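Velis (fashion house)

From the Garment Pages, a reader-written encyclopedia of clothes and the people who make them

Velis is a women's ready-to-wear label best known for the half-coat, a hip-length unlined coat with a deep inverted pleat down the back. I've been collecting the stuff since I was in school and I've written most of the entries on this site that touch it, so if you find a mistake it's probably mine (use the talk page, please, and be gentle). The house is usually filed under "minor" in the reference books. I think that's unfair, but I'll try to keep my feelings in the sections where they belong.

Origins

Velis started as the in-house line of Coetzee, a cloth merchant that sold wool and cotton to dressmakers and had a showroom over the warehouse. The merchant wanted a few made-up garments on the stands so customers could see how a fabric hung. Customers kept asking to buy the garments. After a couple of seasons of saying no, Coetzee gave in, rented the floor upstairs and put a cutter, a pattern maker and a handful of machinists in it.

The name came off a bolt label. There was a light wool in the Coetzee books called Velis cloth, and the first garments were made from it, so the sales staff just said "the Velis coat" and it stuck. You'll see it claimed in older auction listings that Velis was a family name. I've never found anything to back that up.

The first collection had 20 pieces, and I've managed to see most of them, either in the flesh or in other people's closets. They're plain. Four of them are really the same skirt in different weights! But the coat is already there, pleat and all, with the collar cut a little too wide, the way it stayed for years.

The half-coat

If you only know one Velis piece, it's this. The back is cut in two panels with the pleat falling from a small yoke, and there's no lining, so every seam on the inside has to be bound by hand. That binding is how most of us date them. Early coats have a bias strip of the same wool, which is bulky and a bit scratchy at the neck. Later ones use cotton sateen, usually in a color that has nothing to do with the outside. I own a brown one bound in bright yellow and I open it at parties like a magician.

Style numbers were stamped on a little cloth tab inside the left pocket. The most wanted is 1347, the version with the turned-back cuff, and it's the one people fake. On a real 1347 the cuff is cut in one with the sleeve and folded. On the fakes I've handled, it's a separate piece sewn on, and you can feel the ridge with your thumb.

Velis sized its coats by bust in inches at first, then switched to a letter system that ran very small. Ignore the letter and measure. I bought a lovely gray one that I still can't button.

Sheers and eveningwear

The house surprised everybody by moving into evening clothes, and for a while it did them really well. The evening line was built on layers of sheer fabric over a plain slip, with the top layer left loose from the shoulder so it moved on its own. Window displays for these were lit low, with the sheer hung in front and the rest of the outfit half hidden in back of it, and I've talked to women who crossed the street to look.

The sheers haven't aged as well as the coats. The hems were rolled very narrow and they pull out, and the shoulder points carry all the weight. If you find one on a hanger, take it off the hanger. Mine live flat in a drawer with tissue between the folds.

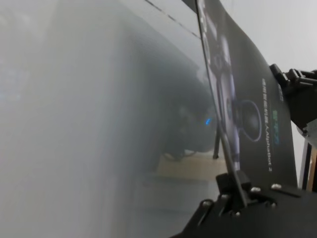

The Porkier years

Porkier, a department store group, bought Velis from Coetzee when the cloth business was winding down. Collectors love to hate this period and I used to be one of them, but I've softened. Porkier kept the workroom going, at least to start with, and 50 people were on the payroll at its height, more than Coetzee ever had up there.

What changed was the range. There were scarves, then gloves, then a pretty awful raincoat, and the half-coat got a lining so the seams no longer needed binding. It's a perfectly nice coat. It's warm. It just doesn't swing the same way, and the pleat sits flat where it used to kick out when you walked. The label changed too, from woven black on cream to printed silver on gray, and the printing rubs off, so a blank gray tag in the neck is a pretty good sign of a Porkier piece.

The workroom closed one September and production went to outside factories. The label carried on in the stores for a few more years and then was quietly dropped.

Revival

Trurkell, a small maker of wool outerwear, took over the name and reissued the half-coat in an unlined version with bound seams. I went in ready to be snippy and came out with a navy one. The yoke is a touch deeper than the original and the collar has been trimmed down, but the back is right.

Collecting notes

Moth damage tends to hide inside the pleat, so ask for a photo with it held open. Original buttons are horn with four holes. The spring catalog from the last Coetzee year runs to 64 pages and is the best printed source for style numbers, though the cuffed coat is listed twice under different names.

See also: Inverted pleat; Bound seams; Coetzee (cloth merchant); Trurkell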